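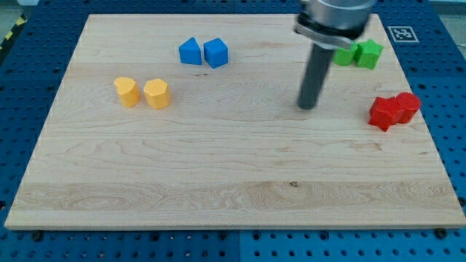 Remedios Villalobos objected that a success rate pooled over all the colours hides the thing the group wants to know, namely whether the policy follows the instruction or simply pushes whichever block is nearest. She asked for the results to be split by instruction type before anything further was agreed.

Altwood Manipulation Group
Home | Projects | Minutes | Datasets | Contact

Minutes, 2023-05-07
Present: Dennis Dunmore (chair), Remedios Villalobos, Cayetano Carrasco, Gaurav Sengar (notes)
Apologies: Zbigniew Bednarek

1. Previous minutes
Accepted with one correction: the learning rate in item 3 was that of the older Lakix baseline.

2. Block-pushing results
Cayetano reported on the language-conditioned pushing policy. Training used 3,295 demonstrations, relabelled afterwards with short written instructions. Evaluation was 500 trials on the real arm, with the start layout drawn at random each time. Instructions that name both colour and shape ("push the red star to the green cylinder") were followed more reliably than those that name colour only. Since each colour occurs in two shapes, a colour-only instruction is ambiguous, and the scoring script accepts one target block only. Dennis asked for the ambiguous trials to be rescored by hand, accepting either block of the named colour.

Remedios's split by instruction type was agreed. A nearest-block baseline will be reported beside it – same layouts, same time limit.

3. Contact and slip
Gaurav noted that the rounded fingertip loses the star-shaped blocks when it pushes on a point. The cylinders also drift sideways on long pushes. The policy recovers in most cases but uses up almost 40 seconds doing so, and several trials were counted as failures on time alone. Lengthening the limit was discussed and rejected for the present comparison. Time to first contact will be logged separately.

4. Calibration
The camera-to-arm transform will be checked every 20 trials. Cayetano to write the check into the Budex runner – at present it is done by hand and has been skipped at least twice.

5. Write-up
Draft of the methods section to circulate in August. Zbigniew had asked by email that the relabelling procedure be given in full, with the wording rules. Agreed.

Actions
CC – rescore ambiguous trials; runner check
RV – instruction split and nearest-block baseline
GS – contact-time logging

Recent minutes
Fingertip geometry and friction
Relabelling rules, second draft
Lakix baseline: rerun
Bermúdez simulator: open faults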